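Beyene Street Tenants' Association
Minutes of the general meeting, October 2026

Present: 14 members. Rūta Pētersons in the chair. The April minutes were approved with one correction — the bike room is on the ground floor, and the minutes had it in the basement.

1. Laundry room
Trirkis replaced the second dryer and sent a bill for $640. The landlord has agreed to pay it in full. The first dryer still stops before the end of the cycle. Rūta will ask Trirkis for a visit and post the date in the lobby.

2. Heat
Three apartments on the north side reported cold radiators in the mornings. Members should write down the time and room temperature for one week and put the sheet in the association mailbox.

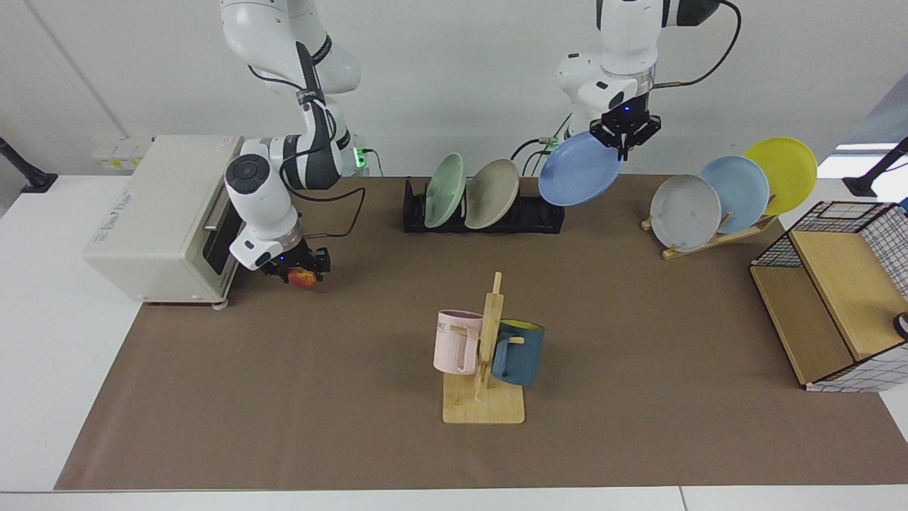 3. Electrical load
The breakers on the second floor have tripped several times, mostly at dinner time. Urkeo checked the panel and found each kitchen is on a single 15-amp circuit. Members asked which appliances matter most. A toaster oven like the cream one with the dark glass door should not run at the same time as a microwave or space heater. Extension cords should not be used for any of these. The request for a second kitchen circuit goes to the landlord in writing.

4. Money
The balance is $86 after printing costs. Dues stay the same.

5. Other business
The Pidivis package lockers are jammed again, bottom row only. Two members offered to keep the courtyard gate key over the winter. Agreed.

The next meeting will be in April, in the lobby.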